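Ticket: Biography pages served under wrong title after move to Lilon hosting
Opened: February 25, 2023
Reported by: Aminu Abubakar
Assigned to: Tsz-kin Ho
Status: Resolved

Summary

Since the migration from Brultano shared hosting to a Lilon VPS, requests for older politician profiles return the correct body text with the title and meta description of a hosting review. Affects the Stullby news site only. The Siddiqui archive runs on the same box and behaves normally.

Initial report (Abubakar)

Opened a senator's profile from the home page. The browser tab and social preview both showed the headline of our web hosting comparison. Reloading did not change it. Logged-in editors see the correct title. Same behaviour in two browsers and on a phone off the office network.

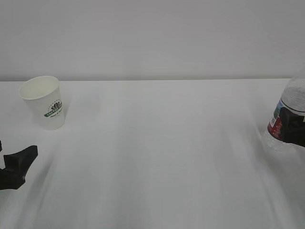
Log

Entry 1 (Ho). Confirmed from the command line. Response is 200, body is correct, title element is wrong. Response header reports a cache hit. Adding a dummy query string to the URL returns the correct title, so the database record is intact.

Entry 2 (Ho). Purged the page cache from the admin panel. Title correct on first load, wrong again on the second. The fault is being written back to the cache, so purging again is pointless until the source is found.

Entry 3 (Tarar). Checked the SEO plugin. It stores its metadata in the object cache under a key built from the post ID and a site prefix. The prefix was blank in the new config. The hosting review lives on the staging copy, which shares the object cache and has its own post IDs starting from 1. Old profiles have low IDs, hence the collisions. Newer articles have IDs that staging has never reached.

Entry 4 (Ho). Set a distinct prefix for live and for staging. Flushed the object cache, then the page cache, in that order. Restarted PHP workers.

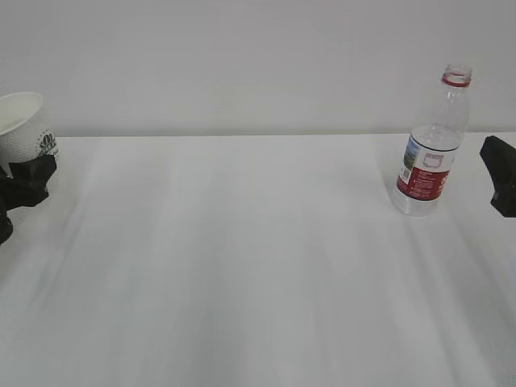

Entry 5 (Ho). Retested 72 profiles by script, logged out, two passes each. 9 still wrong on the second pass. All 9 were being answered by the CDN edge, where the lifetime for HTML had been left at the migration default. Purged by URL and lowered the lifetime to 300 seconds. Third pass clean.

Entry 6 (Tarar). Social previews hold their own copy and will need to be refetched for any profile shared in February. Passed to the editors with the list of URLs.

Resolution

Blank cache prefix shared between live and staging. Prefix is now a required value in the deploy config and the build stops if it is empty. Staging will be moved to a separate cache instance under its own ticket.

Comments (3)

Yao-tsung Siu
Same symptom on a council news site I look after, different plugin. Worth checking the canonical tag as well. Ours was wrong along with the title and it took a while for search results to recover.

Tsz-kin Ho
Canonical was fine here, it's generated in the theme. Added a check for it to the script anyway.

Hammad Zaidi
Does flushing the object cache log everyone out? We have editors working most of the day and I'd want to warn them first.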